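Flevov Community Hall: Folding Seating, November 2021

The Hall maintains a stock of 35 folding stools for lectures and outdoor events. Each is inspected before it is returned to the storeroom.

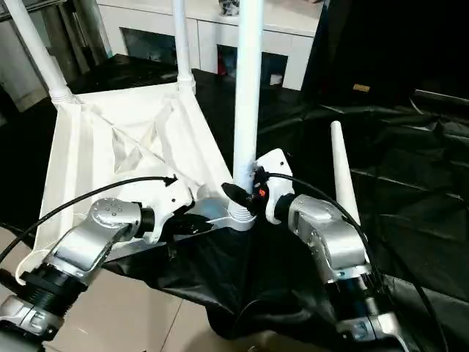
Stools are issued from the Queiroz Room on request. Groups requiring more than five are asked to apply in writing. Fabric seats and plastic fittings are checked separately, and worn parts are replaced before the next loan.

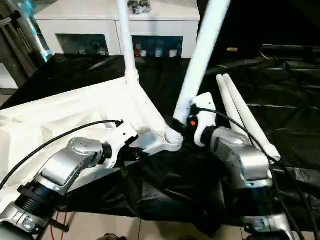
Folding stool with white tubes and fabric seat, laid on its side on black plastic sheeting.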